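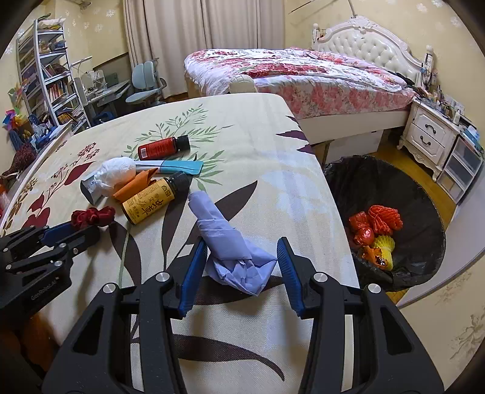
The second kind of surface in our typology is the holding surface, meaning any flat area where objects wait for a decision. Earlier work on household order has tended to treat such surfaces as failed storage, an opinion that seems to have been formed by people with very large closets. We treat them as working parts of the room. The table in Figure 1 is a fair case. A crumpled light-blue cloth, two bottles lying on their sides, a dark red scrunchie, a crumpled piece of orange paper and a small gray and white box share a top patterned with large leaves and red flowers. Proper storage is close by: a nightstand with two drawers, a plastic drawer unit beside it, a white box under the bed. The trash bin, with red plastic bags and a yellow fruit net in it, is just to the right of the table, which puts the orange paper a very short trip from what many would consider its destination.

Figure 1. A holding surface in a bedroom, with storage and disposal close at hand.

By Pushpa Pal
2024-09-06
Last updated in February
12 shares | 2 comments

4.1 Distance explains less than expected

The simplest account of clutter is a matter of steps. If the drawer is far away, the object stays on the table; bring the drawer closer and the object goes in. Organizing guides are fond of this account, and so were we when we designed the study. The logs from the Parken homes did not cooperate. Objects sat for days within reach of their own drawers, and one sewing kit spent the whole logging period on top of the cabinet in which it was officially kept.

What did matter was whether putting the thing away called for a second action. A drawer that had to be rearranged before it would close was used less than a drawer across the room. Lids were worse than drawers. Boxes under beds did badly everywhere, as they ask the owner to kneel, pull, lift, place, push and stand up again, all for the sake of a scarf. Residents described these boxes as "for winter things" even when the contents were plainly not winter things, and we came to read the phrase as a polite way of saying that the box would not be opened.

4.2 The top of the storage unit

Every storage unit comes with one compartment its maker does not advertise, and that is the top. Nightstands are the clearest example. The drawers are meant to hold small items and the top is meant to hold a lamp, yet in the homes we visited the lamp was often on a desk elsewhere and the small items were on the top. We had first coded these tops as display surfaces, following the Quispe scheme. Quispe's display category assumes that someone has chosen what is displayed. After a long afternoon with the photographs of the Lenow homes we gave that up and recoded them as holding surfaces with legs.

The recoding made the totals more sensible and our earlier conference talk less so.

4.3 Trash that is not yet trash

Wrappers, empty bags and balled-up paper raised a coding problem of their own. Under the Bukard rules, an object is waste once it has no further use. Residents applied a stricter test. A crumpled paper might have something written on it. A bottle might have one more use left in it, and a plastic bag always does. Several people told us they would "go through it all at once," and to be fair, they did; the sessions were quick and fairly ruthless when they came. Between sessions the material stayed on the table, sometimes right next to the bin — a position that one resident defended as "practically in it."

We therefore added a code for pending waste. It was used more than any other code on holding surfaces, and the two coders disagreed about it constantly. Most disputes concerned paper. Cloth was a close rival: a crumpled cloth on a table can be a cleaning tool, a piece of laundry or a cover that has slipped, and a photograph will seldom say which. We left these items as "cloth, status unknown" and asked the resident at the next visit. The resident frequently did not know either.

4.4 What tidying did to the surface

Clearing a holding surface had less effect than its owners hoped. With the top cleared, people set down whatever they had in their hands, in some cases during the same session. The contents changed while the arrangement stayed much the same, with soft things toward the edge and bottles left lying wherever they had rolled. Hair ties came back first. We have no theory of hair ties and would welcome one.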